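Sorting out the Sutherland button collection

June 10, 2022

When Soledad Bañuelos agreed to look over the stock of the old Sutherland dress shop, she expected a few drawers of buttons. The shop had been closed for years and the new owner of the building wanted the back room emptied. She came home with 1,388 cards of buttons and a car that rattled at every stop sign.

"I thought it would take a weekend," she said. "I started in October and I'm still going."

Bañuelos worked as an alterations tailor before she retired. She now sells vintage buttons and trim from a spare bedroom, mostly to people who sew costumes or restore old coats. We talked at her cutting table, where she had laid out cards stamped Casen and Drudorano, two makers she sees often in older stock.

The Casen cards are the easy ones, she told me. The size is printed on the front and the buttons are sewn on tight. The Drudorano cards lost their thread long ago, and many of the buttons had fallen to the bottom of the drawers.

"Loose buttons are the whole job," she said. "Anybody can sell a full card. If I have three of something, I need to find the fourth, or they go in the craft jar."

Her niece, Tonantzin Solís, comes over on her days off to help. Solís handles the listings and the mail. She said the two of them disagreed at first over how to divide the stock.

"My aunt wanted to go by material, because that's how a tailor thinks," Solís said. "Buyers search by color. They have a green coat and they want a green button."

They settled on color first, then size, then material. Bañuelos still keeps the shell buttons apart in a drawer of their own, and she doesn't apologize for it.

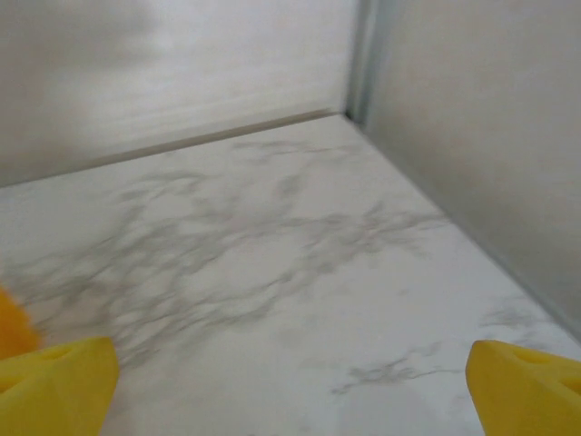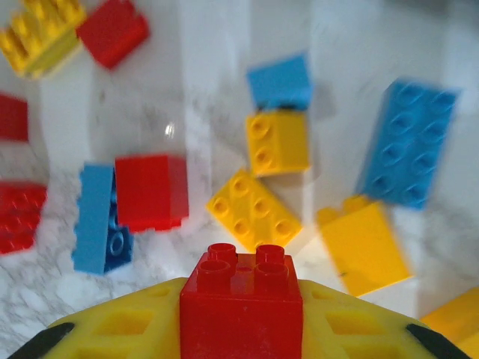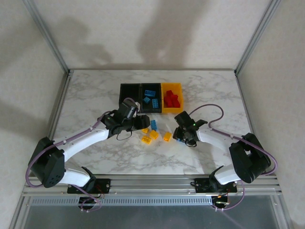 A first pass through a drawer of loose buttons takes Bañuelos most of an afternoon. She tips out a small heap and pulls one color at a time, leaving the rest where it fell. It's the same system as the toy bricks, with the reds piled in a yellow bin and the blues in the black one beside it. She won't start measuring until the table is clear. "If you stop to measure, you forget what you were looking for," she said.

Prices start at $5 for a small set. The most she has been paid was $300, for a box of glass buttons that went to a buyer in Brestach. She had nearly put them in the craft jar.

She has one cabinet left to open. Solís wants to photograph it first, and Bañuelos would like to get it done before the weather gets too hot for the back bedroom.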